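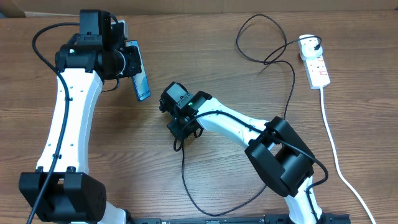
The Table from Clellcombe

I bought the table for 68 dollars at the Gruber sale, and I loved it before I'd even touched it! Brown wood, fine grain running the long way, and enough room to lay out everything I owned that was worth laying out. The man at the door told me it had come down from Clellcombe by boat, back when boats still went there. I believed every word.

Getting it up the stairs took most of a Saturday in July. By dark it stood in my front room on Cudgate, and I sat down in front of it with a sandwich and followed one line of the grain with my finger. It went left, dipped a little, and came up again exactly like the shore road at Pornuvance. I knew that road. I had walked it as a kid with a bucket and one good shoe.
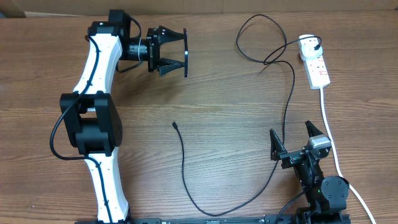 The brown tabletop, its grain running from side to side.

So of course I got out my old map and held it up next to the wood. The bay was there! The hill too, and the long flat stretch where we used to race home ahead of the rain. I ate the rest of the sandwich standing up – I couldn't have sat still for 500 dollars.

After that I found something new every night. A bend in the grain was the creek. A paler streak was the sandbar, and I was so happy about the sandbar that I called my sister and made her guess what I was looking at. She guessed a dog.

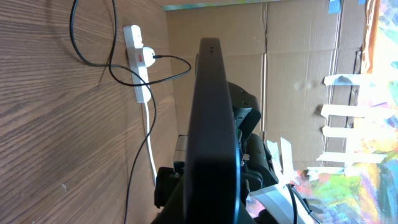 Power strip on the wood, with the small red switch lit.

Then came the night I switched off the lamp and left one little red light burning. It lay on the grain just where the harbor ought to be, and I pulled my chair in close. Somewhere past the sandbar, very faintly, a boat was sounding its horn. I went to look for my shoes.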